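Lovden Tabletop Cell — sim pack

I've been living with this cell in simulation since August, and I'm happy to sell you the scene file I use myself! One arm, one perforated table, two crates and a pile of kitchen stuff to pick.

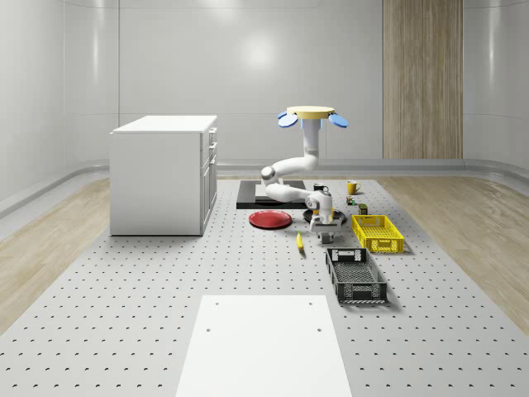

Setup is easy. Load the base first, then home the arm — always before you drop the props in.

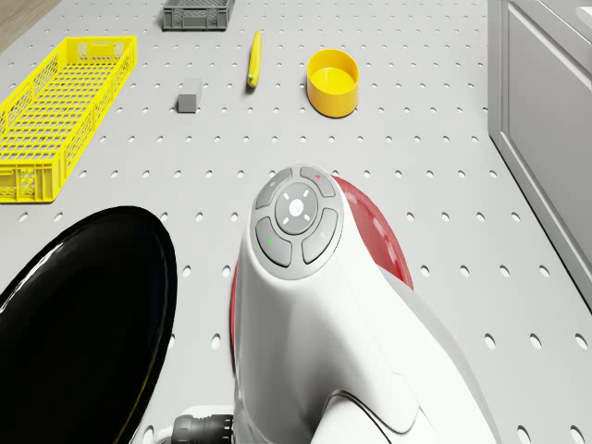

Grip acting weird? Bimla Goel reset her finger friction and was back picking in 3 minutes. I also re-zero the wrist every 4,000 cycles (my last one came due early, at 3,749). 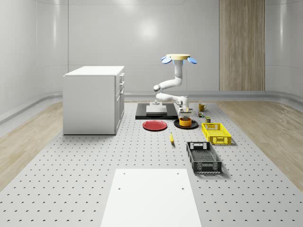 Updates are free for 2 years. Questions go to me or Ya-wen Tai.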